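3.2 Demonstration collection

All demonstrations were recorded in simulation by remote control. The operator held a hand controller whose motion was mapped to the gripper, and watched two views at once: a close view carried near the fingers and a wider one showing the arm and the counter. We chose a toothed gear as the main object for this part of the study. It is thin, dark and hard to judge for depth, and earlier trials with the Hivley interface had shown that operators slowed down most with parts of this kind.

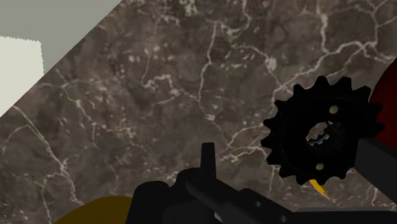
9 min read

In the close view the gear reads mostly as an outline. Its face carries very little shading, so operators told us they lined up on the teeth and on the open bore in the centre. Marble can be seen through the bore, and several operators used that patch as a target – a habit we did not teach and did not discourage. Parts of the gripper cover some of the rim, so the wide view was needed to judge the approach from the other side.

The counter was kept cluttered on purpose. Household objects were placed by the Restetis layout tool, which draws positions at random and rejects only those layouts where objects pass through one another. Operators were asked to leave the other objects where they lay, but a demonstration was not thrown out if one of them was bumped.

In total we kept 3475 demonstrations. A further 694 were set aside, mostly for dropped connections or for long pauses in which the arm did not move. Each kept demonstration stores the joint angles, the gripper opening and both camera streams. Idle time at the start was trimmed by a fixed rule and the rest was left alone, including hesitations and corrected grasps. We return to the effect of these corrections in Section 5.

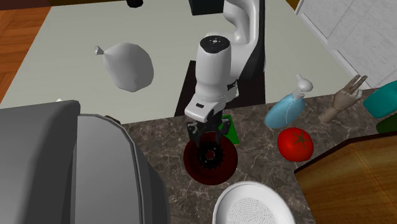

Figure 2. Wide view of the simulated counter, with the two-fingered gripper above the gear and the dark red disc.

The wide view shows one difficulty that the operators raised often. With the gripper directly over the gear, the fingers point straight down and their height above the part is hard to read. Some operators moved the arm a little to one side before coming down. Others lowered it in short steps and checked the close view after each one. Both styles are present in the data and we made no attempt to balance them. The Besalau baseline, trained on the same recordings, was given no label for style either.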